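Clearing up after tea – one tray or two?

Pullon84
Posted 04/01/2018

Daft question but it's caused a row here. When you clear the table, do you scrape everything first or load it all on one tray and sort it out in the kitchen? I've always used one big tray and had done with it. My other half says that's how forks end up in the bin.

satti_614
One tray, always. Life's too short. Plates, cups, wrappers, the lot, then sort it over the bin.

Jakow
Disagree, sorry! Two trays. One for crockery, one for scraps, and I won't budge. We had twenty round in December and I'd have been there till midnight otherwise.

satti_614
Two trays is two trays to wash though?

Jakow
You give the scraps one a wipe. Hardly washing.

Brerer
I'm with Jakow, mostly. Rice is what did it for me – once it gets under a bowl it goes everywhere, and then it's in the sink and the plughole and you're picking it out with a fork. So mine goes on a black tray on its own and the dishes go on the red one.
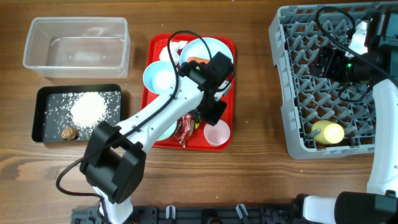 I do still let tissues and snack wrappers ride along with the dishes, so I'm not as strict as Jakow. They don't stick to anything and they're easy to grab when you get to the bin. Loose rice on a dark tray is dead easy to spot too, you can see every last grain.

Jakow
Wrappers in with the bowls?? We were getting on so well.

Pullon84
Right, I've shown this to the other half, who is now unbearable. Does anyone wet the rice before wiping it up or leave it to dry?

Brerer
Leave it to dry, then tip it. Wet it and you've got glue.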